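How to Try Out Small Tidying Chores on a Two-Armed Robot

By Niamh Heffernan

My sister asks me every holiday when a machine is going to come and clear her craft table, and I never have a short answer for her. Big, stiff things in known places are fairly friendly to a robot. Thin, crinkly, floppy things are another story, and a house is full of those! So if you have access to a two-armed machine with real fingers and want to see where it stands, this is the way we go about it at Brovwood.

Start by laying a dark, matte cover on the table and hanging a plain dark cloth behind it. Glossy wrapping is hard enough to pick out without a busy room in back of it. Then choose your items. You want something stiff, something slippery and something that crumples, and I would put the plastic in early, while you still have your patience.

Give each hand its own job at first. One can hold up a piece of film by the corner while the other keeps hold of a ring.

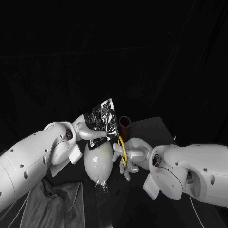

Can a robot clear a craft table by itself yet?

Parts of the job, with someone standing by. I would trust one to move a few familiar items into a bin, but I wouldn't leave the house while it sorted a pile of mixed wrappers.

Once single items feel comfortable, move on to passing things between hands. Run each item 3 times before you change anything, and write down the drops as well as the catches. Afiq Halim keeps our notes, and he allows 20 minutes per item, which sounds generous until you have watched a pair of hands fuss over a scrap no bigger than a gum wrapper.

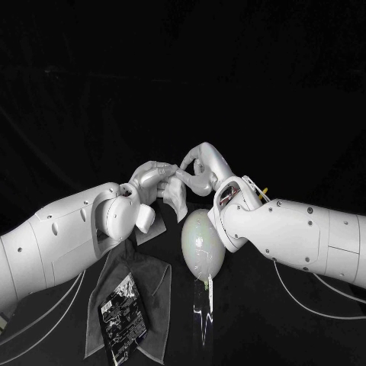

Go slowly on the handover – slower than you think you need to. The giving hand should wait until the taking hand has closed, and with soft material it's very easy to close on nothing and carry on as if all were well. If you get 2 misses in a row, stop and flatten or refold the item before you start over.

Save folding for another session. We plan to try washcloths in September.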